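柯克维克斯冷食小吃征集公布结果，开心果山羊奶酪球等七道入选小册子

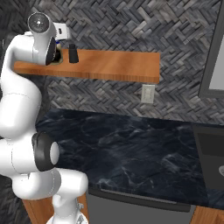 白色机械臂与墙上的木搁板（电脑渲染图）

本报柯克维克斯（Kirkevix）讯　调味料品牌Rikine和食品商店Yammine一起举办的冷食小吃征集，在十一月公布了结果。主办方收到986份食谱，先选出30份在商店的厨房里试做，最后有七份进入今年的小册子。小册子从本月起放在Yammine的收银台旁边，顾客可以免费拿取，每人限拿一本。

今年的题目是“不开火的一盘”。参加者交来的小吃必须是冷的，可以提前一个晚上准备，端上桌以后不需要再加热。食谱里允许使用已经煮熟的材料，例如水煮蛋、熟虾和烤过的甜椒，但是装盘的时候不能用炉子。主办方还要求每份食谱写清楚一人份是多少，并且写明盐的用量。只写“适量”的食谱会被退回去，请作者补写，补写以后仍然可以参加。

关于盐的要求在去年还没有。Rikine的说明里写道，很多家庭在招待客人的时候，桌子上同时有火腿、橄榄、奶酪和咸饼干，每一样单独吃都不算很咸，放在一起就太多了。所以今年的食谱每一份只能用一种咸的主料，其他味道要靠香草、柠檬、醋、洋葱或者辣椒来完成。有的参加者觉得这个规定太严格，在报名表的备注栏里写了意见。主办方把这些意见也印在了小册子的最后一页，没有写作者的名字。

入选的七道是：开心果山羊奶酪球、黄瓜杯装烟熏鳟鱼、甜菜根配辣根奶油、白豆泥小塔、腌蘑菇串、胡萝卜丝卷，以及用芹菜做底的鸡蛋沙拉。其中有两道完全没有肉和鱼，也没有鸡蛋和奶制品，就是白豆泥小塔和腌蘑菇串。小册子在这两道的旁边印了一片绿色的叶子。胡萝卜丝卷里面有一点酸奶，所以没有叶子。

试做的时候，最容易出问题的是水分。黄瓜杯在冰箱里放一夜以后会出水，盘子底下有一层汁，鱼也变软了。作者原来的写法是前一天晚上全部装好，试做以后改成了前一天只挖好黄瓜，倒扣在厨房纸上面，鱼的馅料另外放在盒子里，客人到之前再装。甜菜根那一道也做了修改，因为红色会很快染到奶油上。现在的写法是先放奶油，再放切成小丁的甜菜根，最后撒辣根，端出去的时间不要超过半个小时。

白豆泥小塔没有改动。它的做法很简单，把煮好的白豆和橄榄油、柠檬汁、一小瓣蒜一起打成泥，挤在烤好的小塔皮里，上面放一片腌洋葱。试做记录上写，豆泥要比平时蘸面包吃的稍微干一些，如果太稀，塔皮在一个小时之内就不脆了。记录上还写，罐头白豆要用冷水冲洗，这样可以去掉一部分盐。

今年得到票数最多的是开心果山羊奶酪球。主办方同意本报刊登这份食谱，全文如下。

开心果山羊奶酪球
份量：可以做30个，每个一口大小

材料：
新鲜山羊奶酪，两盒
奶油奶酪（Voritz原味），半盒，提前从冰箱拿出来
细香葱，一小把，切碎
柠檬皮屑，半个柠檬的量
无盐综合香草调料（Rikine），一茶匙
黑胡椒，少许
无盐开心果仁，一碗，切得比较碎
苹果或者硬一点的梨，一个，切成薄片
柠檬汁，一汤匙，用来抹水果

做法：
把奶油奶酪用勺子压软，加入山羊奶酪，拌到看不见白色的块。放细香葱、柠檬皮屑、香草调料和黑胡椒，再拌一次。盖好以后放进冰箱，冷藏到可以用手拿起来的硬度。

用小勺子挖出一份，在手心里滚成球。手可以先用冷水沾湿，这样奶酪不会粘。把球放在开心果碎里面滚一圈，轻轻地压一下，然后放在铺了纸的盘子上。全部做好以后盖上盖子，再放回冰箱。

水果片在上桌之前切，马上抹柠檬汁，擦干，每一片上面放一个奶酪球。可以插一根小签子。冷吃。

盐：不另外加盐。本食谱的咸味来自山羊奶酪。

作者在食谱的下面补充说，开心果可以换成核桃或者烤过的南瓜子。用南瓜子的时候，最好先切几刀，整粒的南瓜子不容易粘住。如果客人里面有人不能吃坚果，请不要把两种球放在同一个盘子里，夹子也要分开。作者还写了一句，剩下的奶酪球第二天可以压平，放在热的烤土豆上面。这一句不符合“不开火”的题目，但是编辑把它保留了。

小册子一共有食谱七份，另外还有几页关于准备时间的表格。表格从前一天晚上开始，写到客人按门铃为止。例如，腌蘑菇应该在前一天做，因为它需要时间入味；鸡蛋可以前一天煮好，带壳放在冰箱里，当天再剥；香草要最后切，切得太早会变黑。胡萝卜丝卷可以在中午做，用拧干的湿布盖住。表格的右边留了空白的格子，读者可以写自己的菜。

关于保存，小册子写得比较详细。含有奶酪、鱼和鸡蛋的小吃，在室温下的桌子上不应该超过2个小时，天气热的时候时间还要更短。小册子建议把每一道分成两盘，一盘上桌，一盘留在冰箱里，第一盘吃完以后再换。没有吃完的部分不要倒回原来的盒子。对于烟熏鳟鱼，作者建议买来以后当天打开、当天用完。

Yammine从本月开始在冷藏柜旁边设一个专门的架子，把七份食谱的干货材料放在一起，包括无盐坚果、白豆、小塔皮、醋和香草调料。新鲜的材料仍然在原来的位置，架子上贴了一张纸，写明在哪一排可以找到。商店说，材料的价格和平时一样，没有组合优惠。小塔皮第一批到货不多，卖完以后要等下一次送货。想买的顾客可以在服务台登记，到货的时候会收到短信。

每天下午4点到6点，商店入口的小厨房有试吃，每天只做一道，顺序和小册子里的顺序一样。第七道做完以后，再从第一道开始，一直到月底。试吃的地方会放一块牌子，上面写明当天这一道含有的过敏原。对坚果过敏的顾客请注意，做开心果山羊奶酪球的那一天，切坚果的板和其他食物用的板是分开的，但是它们在同一个房间里。

没有入选的食谱也不会丢掉。进入试做但是没有入选的那些，会在冬天陆续放到Yammine的网页上，每次放两份。其他的食谱由作者自己决定是否公开，主办方已经给每一位作者写了信，信里附有一张回执。主办方提醒，信里的回执需要签名，只打电话回答是不算的。有一些信因为地址不完整被退了回来，如果参加者到现在还没有收到，可以到服务台询问，请带上报名时的号码。

在没有入选的食谱里面，出现最多的材料是奶油奶酪和火腿。主办方在小册子的前言里说，火腿卷的食谱非常多，写得也很好，可惜大部分用了火腿以后又用了酸黄瓜和橄榄，超过了“一种咸的主料”的规定。有一份食谱用苹果条代替酸黄瓜，试做的时候大家都喜欢，只是苹果变色太快，没有找到满意的办法。前言说，如果作者愿意修改，欢迎明年再交一次。

前言里还谈到了刀工的问题。有几份食谱要求把蔬菜切得像纸一样薄，家里没有擦片器的人很难做到。今年的七份食谱只需要一把普通的刀、一个碗和一把小勺子，白豆泥小塔需要搅拌机，但是用叉子压也可以，口感会粗一点。裱花袋可以用干净的食品袋代替，剪掉一个角就能用。

字体的大小也和去年不同。去年的小册子字太小，有读者写信说，放在厨房桌子上的时候看不清楚。今年每份食谱占两页，左边是材料，右边是做法，打开以后不需要翻页。纸也换成了可以擦的，手上有一点油没有关系。因为纸比较厚，小册子在打开以后有时会自己合上，可以用杯子压住一边。

明年的题目还没有决定。主办方在报名表上提出了两个方向，一个是“一个碗里的酱”，一个是“早餐剩下的面包”。读者可以在小册子最后的小纸条上打勾，剪下来投进服务台的箱子，也可以把自己想到的题目写在背面。箱子放到月底。

更正：本报上一次关于这次征集的消息里写到，参加者可以用烤箱给小塔皮加热。正确的规定是，塔皮可以提前烤好，放凉以后再装馅料，装盘的时候不能使用烤箱。

想拿小册子的读者，请在商店的营业时间里去。住在柯克维克斯以外的读者可以写信给Rikine，附上写好地址并且贴好邮票的回信信封，信封的大小要能放进一本不折的小册子。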